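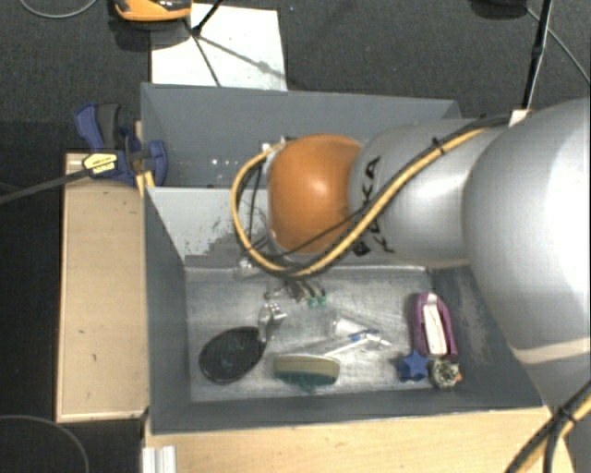 Forum Préhension & Vrac > Apprentissage > Collecte de données

Sujet : 396 essais, et la brosse gagne toujours

Branwen Prothero
Membre
Posté mardi, 9 h 12
Bonjour à tous. On monte un jeu d'exemples pour la prise en vrac : bac à deux compartiments, KUKA au-dessus, pince à deux doigts, objets de ménage et babioles. Le bras pioche d'un côté, dépose de l'autre, et quand le premier côté est vide on inverse. 396 essais enregistrés à ce jour. Le modèle a très bien appris à saisir ce qui est facile à saisir, ce dont je le félicite. Pour le récipient transparent, il vise à côté avec une assurance que je n'ai jamais eue dans ma vie professionnelle.
Ma question : vous rééquilibrez les objets à la main, ou vous laissez le hasard faire son travail ?

mou_du_poignet
Habitué
Posté mardi, 9 h 40
Le hasard ne travaille pas, il pointe et il repart. Chez nous, même histoire : la brosse à récurer représentait la moitié des réussites. On l'a retirée du bac et le taux s'est effondré. Le chef a demandé qu'on la remette.

Efa Phillips
Modératrice
Posté mardi, 10 h 05
Deux choses. D'abord, un plastique transparent sur un fond gris métallisé et rayé, la caméra de profondeur vous rend un trou. Regardez la carte de profondeur avant d'accuser le réseau. Ensuite, gardez les échecs ! Je vois passer trop de jeux où quelqu'un a fait le ménage « pour que ce soit propre ».

Branwen Prothero
Posté mardi, 10 h 21
Les échecs sont gardés. On en a un stock confortable, je peux en céder.

tournevis_plat
Membre
Posté mardi, 11 h 02
Pas d'accord avec mou_du_poignet. Retirer l'objet facile, c'est fausser la distribution. En production personne ne viendra enlever la brosse pour rendre service à votre courbe. Je laisserais tout dedans et je pondérerais à l'entraînement.

mou_du_poignet
Posté mardi, 11 h 15
En production chez toi il y a une brosse, une étoile bleue et un truc violet en forme d'arche dans le même bac ? Je veux bien visiter.

tournevis_plat
Posté mardi, 11 h 19
Il y a pire. Et ma remarque tient : pondérer, c'est réversible. Les essais que tu n'as pas faits, tu ne les retrouveras pas.

Efa Phillips
Posté mardi, 11 h 48
Vous avez raison chacun sur un morceau. Sur Skirkix on faisait des séries de 36 essais avec un tirage d'objets fixé d'avance, puis on changeait le lot. Les faciles revenaient, mais pas à chaque série. Notez aussi la composition du bac au départ – on l'avait oublié pendant 2 semaines et j'ai passé le mois de mars à la reconstituer à partir des vidéos.

zello_du_lundi
Nouveau
Posté mardi, 13 h 30
Question de débutant : pourquoi ne pas simuler ? Avec Zellano on sort dix mille prises en une nuit.

mou_du_poignet
Posté mardi, 13 h 34
Et combien de brosses à dents couchées en biais contre autre chose, avec des poils qui plient ?

zello_du_lundi
Posté mardi, 13 h 41
Les poils sont en option.

Branwen Prothero
Posté mardi, 14 h 10
Je retiens les séries de 36 avec lot fixé, et la pondération par-dessus, ça fera plaisir à tournevis_plat. Pour le transparent, j'irai voir la carte de profondeur ce soir. Quelqu'un a essayé de coller un film mat au fond du bac, ou c'est tricher ?

tournevis_plat
Posté mardi, 14 h 26
C'est tricher. On l'a fait sur Mosby, ça marche très bien.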